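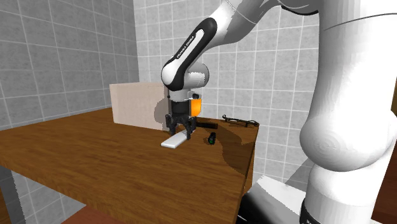

Where the Hot Water Goes: Shower Use in Quaye Hall
Term project report, Introduction to Environmental Measurement
Submitted 09/03/2018

1. Why we did this

Quaye Hall runs out of hot water most mornings before the first lecture. Everyone who lives there has a theory, and most of the theories blame the third floor. Our group lives on the second floor, so we should admit a bias up front.

The hall has 126 residents and 23 showers. Hot water comes from one storage tank in the basement, rated at 700 gallons. We wanted to know if the tank is too small, if the showers are too long, or if the third floor is as bad as people say.

2. Method

We clipped Flitlow meters to the supply pipes on each floor and logged the readings every five minutes for two weeks in April. The meters are cheap and easy to fit. They are also easy to knock off with a mop, and we lost a day and a half of first floor data that way.

We also put a paper survey on the bathroom doors asking people how long they shower. The average answer was six minutes. We kept this number in the report for its entertainment value.

3. Results

Hot water use on a typical weekday morning came to some 780 gallons between six and nine. The tank reheats slowly while it is being drained, so it falls behind a little after eight and stays behind until people leave for class.

The average shower, going by the meters, was eleven minutes. When we posted this on the notice board, someone wrote "mine are six" under it in pen.

The third floor used slightly less water than the second. We checked the meter labels twice, then swapped the meters between floors for the last three days. The result was the same. We have not enjoyed telling our neighbors.

4. What could be done

A bigger tank would fix the problem and cost more than anyone wants to spend. We looked at the low-flow shower heads in the Duvedska catalog, which would cut the flow enough to keep the tank ahead on a normal morning. One was tested in a second floor stall. Two people liked it, and one compared it to being rained on by a small cloud with no ambition.

Starting the heater an hour earlier would cost very little, but the timer is in a locked room and our request for access is still being processed.

5. Problems with the data

Two weeks is short. One weekend was a holiday and the hall was half empty, so we left it out. The meters measure flow and not temperature, meaning a person standing under cold water out of pure stubbornness counts the same as anybody else.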